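Ticket: Druckaufträge aus der Buchhaltung bleiben in der Warteschlange hängen
Status: gelöst
Priorität: mittel
Gemeldet von: Gifty Agyeman
Betroffenes System: Druckserver Pitov, Warteschlange Bedoya

Meldung
Seit der Umstellung im April bleiben größere PDF-Dateien beim Drucken hängen. Der Auftrag steht auf »Wird gedruckt«, am Gerät kommt aber nichts an. Kleine Dateien gehen durch. Nach einem Neustart des Druckers läuft es eine Weile, dann wieder dasselbe. Betroffen sind die Sammelrechnungen von Imico und der Produktkatalog von Vullard.

08:40
Fehler nachgestellt. Eine Testseite kommt sofort, der Katalog bleibt bei 2 % stehen. Im Ereignisprotokoll des Servers nur eine Zeitüberschreitung, kein Treiberfehler. Warteschlange geleert und Spooler neu gestartet, keine Änderung.

09:15
Speicherplatz geprüft. Auf der Systempartition waren noch 1950 MB frei, der Spool-Ordner liegt ebenfalls dort. Alte Aufträge gelöscht und den Ordner auf die Datenpartition verschoben. Die Sammelrechnung lief danach einmal durch, beim zweiten Versuch hing sie wieder. 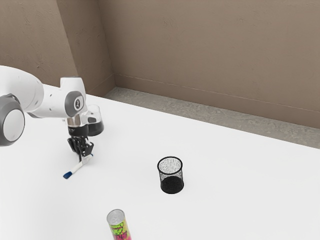 10:05
Der Katalog enthält viele Bilder mit Transparenzen, die der Treiber vor dem Senden umrechnet. Auflösung in den Standardeinstellungen von 600 auf 300 dpi gesetzt. Der Auftrag ist jetzt deutlich kleiner, bricht aber weiterhin ab – immer nach 20 Sekunden.

10:50
Der feste Abstand passt zu einem Zeitlimit. In der Weboberfläche des Druckers gefunden: E/A-Timeout 20 Sekunden, vermutlich beim Firmware-Update zurückgesetzt. Auf 300 Sekunden erhöht und das Gerät neu gestartet. Katalog vollständig gedruckt, Sammelrechnung ebenfalls.

11:30
Rückmeldung Frau Agyeman: Rechnungen laufen, auch mehrere hintereinander. Sie fragt, ob der Katalog wieder in voller Auflösung gedruckt werden kann. Auf 600 dpi zurückgestellt und getestet – dauert länger, läuft aber durch.

Offen
Das zweite Gerät im Flur hat noch den alten Firmwarestand. Vor dem Update bitte die Netzwerkeinstellungen exportieren und das Timeout danach kontrollieren.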